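Cliltmont Walking Circle, newsletter 10/7/19

Walking again after a knee operation

Many of our members asked me to write something on this subject, because last January I had my left knee operated on and in spring I came back to the group. I am not a doctor. I only write what I did, what I did wrong, and what my physical therapist, Mr. Manouchehr Kazemi, told me to change.

In the first weeks I walked only inside the apartment, from the kitchen to the bedroom and back. Mr. Kazemi asked me to keep a notebook with my steps. My first full day in the notebook has 291 steps. I was ashamed of this number, but he was satisfied with it and wrote a small plus sign beside it. The second week I did 300 steps on one day and almost nothing on the next, and this he did not like. He prefers the same small amount every day to one big day followed by two days on the sofa.

After one month I was allowed to go outside. My advice is to choose the ground before you choose the distance.

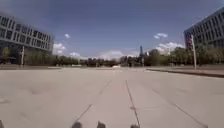
My mistake was that I wanted to go back at once to the forest path at Mokmont, which I have walked for many years and which I love. It has roots, small stones and one steep part near the stream. I went with my neighbor on a Sunday-like quiet morning, and after ten minutes the knee was swollen so much that we had to turn back. It took me eight days until I could bend it again as before. When I told this to Mr. Kazemi he did not shout, but he took the notebook and wrote on the cover, in large letters, FLAT.

So for the next two months I walked flat. I made a rule that I turn around when I am half tired, and I learned that half tired comes much earlier than one thinks. I used one stick, in the hand on the other side from the bad knee. For a long time I held it on the wrong side, and I see many people in town who do the same. The height is correct when the handle reaches the wrist while the arm hangs down. 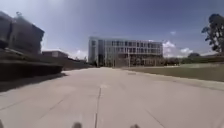

Shoes are a question on which our members have strong opinions. I bought a light pair with a firm heel and I gave my old mountain boots to my nephew. A heavy boot protects the ankle, but the knee has to lift it with every step, and in the beginning this is too much work. On a wide concrete path, smooth and pale and going straight ahead to a big modern building, you do not need any boot. You need a sole that is not too thin, and the front of the shoe should bend where your toes bend. Please try shoes in the afternoon, when the feet are larger.

At the end of the second month I reached 1118 steps without stopping. In summer I came to 2000, and with this I could join the slow group again. Periklis Fragkou leads the slow group and he is very patient. He makes a pause before people ask for it, so it is easier for those who do not like to ask.

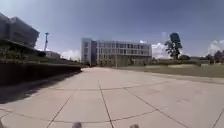
Wide, flat paving under a blue sky.

A few practical things which I would like to add. Cold packs helped me more after the walk than tablets, but ask your own doctor about both. I put the pack in a kitchen towel and kept it on for fifteen minutes. Going down stairs was harder than going up, and it still is. My therapist taught me to go up with the good leg first and down with the bad leg first, and for a while I had to say this to myself on every staircase. I also did the exercises for the thigh two times a day, sitting on a chair and lifting the foot until the leg was straight.

If somebody in the group will have the same operation this winter, I can lend a stick and a raised seat for the bathroom. I can also show my notebook, if it helps to see how slow the first pages are. You find me at the slow group or you can leave a message for me with Periklis. Please bring the stick back when you do not need it anymore, there is only one.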